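Housekeeping and Linen Care, Unit 6
Notes for the evening group – instructor: Silvia Kadlec

Read these before the practical. The first half is on fiber and weave, the second on washing and storage. Bring the care label sheet from last time, filled in.

## Fiber first

Most bed linen sold today is cotton, polyester, or a blend of the two. Linen, bamboo viscose and lyocell turn up less often, usually at a higher price.

- **Cotton** takes up water easily, stands high wash temperatures and creases a lot. It can shrink in the first few washes.
- **Polyester** dries fast and keeps its shape. It holds on to body oils, so smells can stay after a cool wash.
- **Blends** sit in between. A 52/48 cotton and polyester sheet should be washed by the rules for polyester, the weaker of the two in heat.
- **Linen** gets softer with use. It wears out first along hard creases, so don't fold it on the same lines every time.

If the label is missing, treat the piece as a blend: warm wash, low dryer, cool iron.

## Weave

Two sheets made of the same cotton can feel quite different, and the reason is usually the weave.

**Percale** is a plain weave, one thread over and one under. It feels crisp and lets air through. **Sateen** passes over several threads before going under one, which gives a smoother face that snags more easily. **Seersucker** and **crepe** weaves are puckered or crinkled on purpose. Pressing them flat works against the fabric, and they should be shaken out and hung.

Thread count comes up every term. It is the number of threads in one square inch, both directions added together. Some makers count each strand of a twisted yarn separately, so a very high number on the packet tells you little about how the sheet will wear.
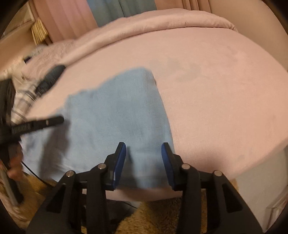

Weight is a better guide for anything that goes over the sheet. Light covers dry quickly and suit warm rooms, but they shift during the night and need more straightening in the morning. Heavier ones stay put and take up a lot of room in the drum. When you fill in the inventory form, write the weight in the third column if the label gives it, and leave the column blank if it doesn't.

## Washing

Sort by color, then by fiber, then by how dirty the piece is. Close zippers and buttons on duvet covers before loading, or the small pieces will end up inside.

1. Check for stains and treat them before the wash. Blood and egg need cold water. Heat sets them.
2. Fill the drum loosely. You should be able to get a hand in above the load.
3. Measure the detergent. Too much leaves a film that makes towels stiff and sheets dull.
4. Skip fabric softener on towels and on anything sold as quick-drying.
5. Take the load out as soon as the cycle ends and shake each piece once.

Fitted sheets tangle more than anything else in the dryer. Stop it halfway, pull them apart and start it again.

## Storage

Linen must be fully dry before it goes on the shelf – check the seams and the elastic, where damp stays longest. Put clean sets at the bottom of the pile and take from the top, so that every set gets used in turn. Keep them off bare wood, which can leave yellow marks over time.

## For Saturday

Read the pages on stain removal and finish the inventory form for one bed at home. Write down the fiber, the weave if you can tell, and the wash setting you would choose. We start with fitted corners, so wear sleeves you can push up.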